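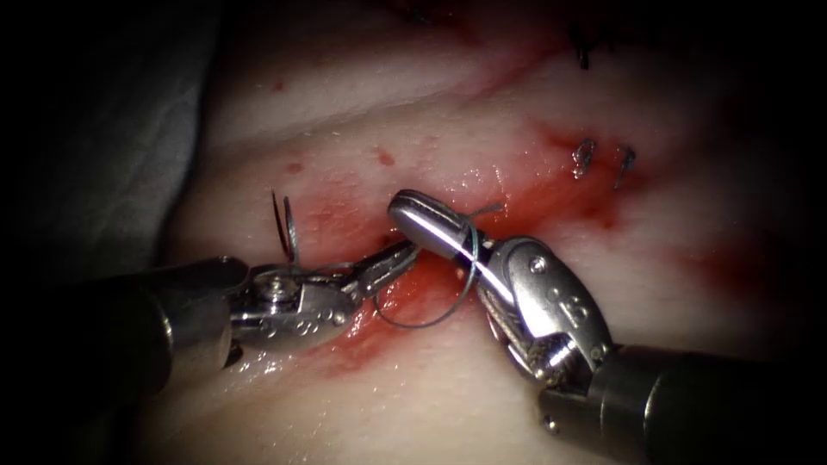
Is the Vorka suturing package worth keeping past the trial period?
Undecided, leaning towards sending it back unless Udix can show us how the wear items are priced after the first year.

Bench notes, Tuesday, started 9:40

Trial kit from Udix is the Vorka software licence, the Leka tissue pads and the bottled blood substitute. The brochure says "theatre-realistic" four times on one page. I went through it with a pencil before we set up, and most of what it promises is hard to pin down. "Consistent handling" compared to what? They give no pull-out figure for the pads and no shelf life for an opened bottle.

Pads first. Colour is fine, paler than I'd like. The surface has faint ridges and takes the light much the way the old Bromimov ones did. I asked Udix by email what the material is and got back a link to the brochure.

Quoted price is $3185 for the starter bundle, pads included, then $524 a carton for refills. We'd go through a carton in around 60 sessions if everybody is careful, and everybody is not careful. 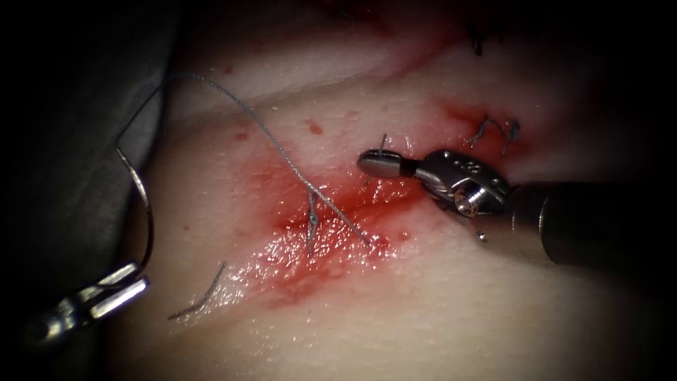
Leka pad, both instruments on it. Needle point up beside the right jaw, cut tail lying lower left of the stain.

The blood substitute is glossy where it's heavy and goes pink at the edges. Good for teaching people to work with a messy field. My complaint is with the manual, which tells you to blot "as required" and leaves it there. If we're going to compare one operator with another, the amount of blood has to be the same each time, and the bottle has no measure on it. Will try a syringe from the stores cupboard.

Vorka scoring: I don't trust it yet. It returns one number out of 100 and won't say how much of that is time, how much is path length and how much is stitch spacing. The sales sheet calls this a "holistic competency score". I'd sooner have the raw logs. Export is locked on the trial licence, so we can't check any of it against our own marking sheet. Asked for it to be unlocked. No reply as of lunch.
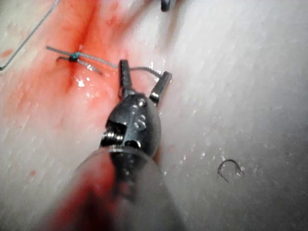
Close view, jaws open at the suture loop. Knot on the incision upper left, curved needle on the clean part of the pad lower right.

Loose needles are a question for the software too. I want to know whether Vorka has any field for a needle that's been put down, or whether it's all lumped in under idle time. Couldn't find it in the menus.

To do
- chase Udix about export and refill pricing in writing
- same pad, same blood volume, two operators, mark by hand before looking at the Vorka score
- check whether Bromimov pads fit the Leka tray — the adapter is listed but I can't find a price for it
- colour of the suture against the stain: ask the others if they find it hard to pick up

Licence runs out at the end of August. I won't sign off on the bundle before the hand-marked comparison is done.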